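Ondedetti bench notebook
25 Mar 2025
Teleop demos, plug into power strip

Started with the wrong gripper offset loaded and lost the first stretch of the session to it. Everything looked fine in free air, and then each approach came down a pin's width to one side, with total confidence. Found the old values in the config left over from December. Have now put the date in the file name, as we agreed to do in December.

Task as written on the sheet: pick up the black plug, bring it over the strip, insert in the top socket, let go, back off. The mat and its container stay where they are. They belong to the sorting task and I'm not moving them, because last time they were moved the sorting people had opinions.

Driving was all by remote control to begin with. The approach is easy. The last bit is horrible. You have no feeling in your hands at all, so you watch the plug, decide it is straight, push, and learn that it was straight from where you were sitting. The pins need to find two small holes and the operator mostly finds the plastic between them. I moved my chair so I could look along the strip instead of across it and got better at once. Note for whoever drives next: move the chair first.

Tried hand guiding after that. Arm in free drive, one hand on the wrist, other hand steadying the strip. You can feel the pins drop in, and the paths come out short and tidy. Two problems. My arm is in all the side camera footage, large and pink, and the policy will never have my arm to look at. Also the wrist twists a little when you let go, so the recorded final pose isn't quite the pose that did the work. Kept 2 of these for comparison and went back to remote.

Settings after fiddling:
Translation scale halved once the plug is over the strip (foot pedal, left)
Rotation locked except about the vertical
Grip force up one notch, as the plug was tilting in the fingers on contact
Wrist speed limit left alone

The pedal is the best thing on the bench. Whoever at Civel decided it should squeak was thinking of the rest of us.

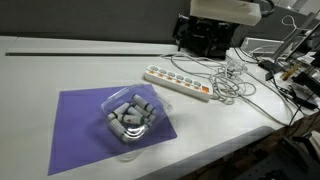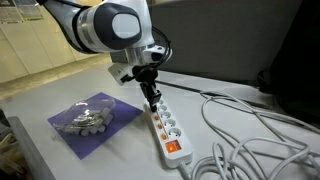
What went in the log

52 episodes kept, out of more than I care to put in writing. I threw away anything where the plug slipped in the fingers before contact, and anything where I stopped to think for so long that it looks like a crash. Kept the ones where I missed, lifted and tried again. There was a discussion about this on the Gunawan call and I am still on the side of keeping them. If the arm only ever sees a perfect insertion it has no idea what to do after a bad one, and a bad one is what it will be having.

Strip was switched on for the session. The orange lights help with lining up, and with the room as dim as it is I'll take any landmark going. They may also become the only thing the policy looks at. Do a batch with the switch off before we train anything serious, so we find out early.

Cables. The loose loops beside the strip shift whenever anyone leans on the bench, so the background is never quite the same from one batch to the next. I'm calling this variation and leaving it in. What I did fix was the strip itself, which crept backwards on hard pushes. It now has tape under both ends. The tape is the cheap sort and will need doing again.

Replay check: played one remote episode back open loop with the strip untouched. In first time. Nudged the strip by the width of the tape and played the same one again, and it pushed firmly at the plastic until the force limit tripped. As expected, though it's still unpleasant to stand next to.

Storage: episode folder is at 1,064 files counting all the camera streams. The copy to Woltside was still running when I left, so don't delete the local one until the checksums match. I mean it this time.

Next
Batch with strip switched off
Batch with strip turned further round, keeping the same top socket
Second socket down, if the top one behaves
Ask whether we can have a longer lead on the plug, it drags at the end of the reach
Oil for the pedal
Someone else to drive for a batch, so that we aren't just teaching it my bad habits. Chair is already in the right place.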